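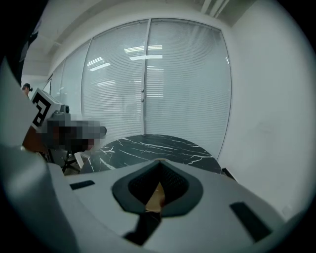 Thursday, late

So the budget thing finally happened! I grabbed the round table with the black marble-patterned top (the one by the glass wall, my favorite spot for adding things up) and went through the whole gripper order one more time before sending it to Ashworth.

The quote from Lerard came back at 411 a unit for the hand-held ones, which is more than I wanted but less than I was scared of. I asked for 12. I can probably get 8 this quarter if I'm lucky, and then I go begging again in the new year. Holludus is cheaper per piece, but they want us to commit to 100 and pay up front, and no way am I signing that when we can't even say how many people will be collecting by spring.

Then there's all the little stuff I forgot last time and got grumpy emails about. Spare finger pads. Marker blocks, because those square black-and-white patterns get scuffed and then the tracking goes funny. Cables, always cables. Padded cases! I put in 3 cases for now, and they can share.

I also moved the actual robot arm to a separate line, all by itself at the bottom, so it doesn't scare anybody off the first page. My feeling is we keep going with hand-held through the Flurholm project and think about an arm after that. I went back and forth on it all afternoon and I'm still not totally sure. The service contract on the arm is what kills me, it's almost a second purchase.

Sent it at ten to six. Forgot to add shipping. Remembered in the elevator, of course, so that's tomorrow's first email.

Leftover soup for dinner, and I'm going to bed early.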